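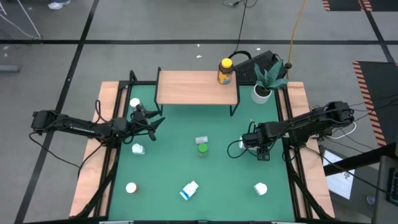
Figure 1. Work surface with raised shelf, bottle and potted plant.

Shelf Layout and Label Legibility for Supplement Bottles on a Small Worktop
Najwa Mansour
2020-01-02

1. Purpose

The project looked at how supplement bottles should be stored on a small worktop so that the label can be read without picking the bottle up. The work was done on the green worktop at Latton, which carries a low shelf with a pale wood-grain top on black metal supports. The brief, set in October, asked for a layout that needs no new furniture and leaves the front of the worktop free.

2. Method

Each bottle was tried in three places: on the shelf, on the worktop in front of the shelf, and on its side. A reader sat 60 cm from the front edge and was asked for the product name, the suggested use and any warning. The reader had 30 seconds for each bottle and was not allowed to lean forward. The plant was left at the side of the shelf throughout, as moving it changed the light on the labels. In total 19 readings were taken. Readings stopped by noise in the corridor were repeated the same afternoon.

Two layouts were compared. Layout Closta puts the tallest bottles at the back and the shortest on the shelf. Layout Mercado sorts by how often a bottle is used and ignores height.

3. Observations

Product names were read in every upright position. Suggested use and warnings were the weak point in both layouts. This text is small and is often printed on the side or back of the label, so a bottle turned slightly the wrong way gives the reader nothing.
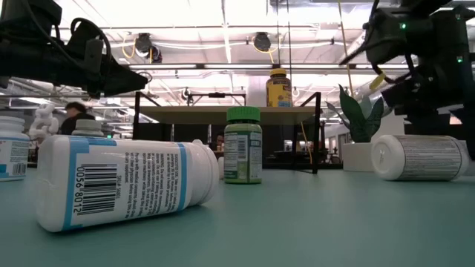

Does a bottle stored on its side take up less room than one stood upright?
It takes up more of the worktop. Lying down only saves height, so it is worth doing under a low shelf and nowhere else.

Bottles on their sides also rolled when the worktop was knocked. A folded cloth stopped this but hid the lower part of the label. Lying positions were dropped from both layouts after the first set of readings.

Layout Mercado gave the quicker readings for bottles in daily use. Layout Closta was easier to put back in order, and the shelf looked tidier at the end of a session. Neither layout made the small print readable at 60 cm.

4. Recommendation

Use Layout Mercado, with the warning text facing forward and the product name written on the lid. The lid label should be plain white with black lettering. Vorkitz labels were tried and held well on smooth lids. On ribbed caps they lifted at the edges and a tie-on tag is preferred.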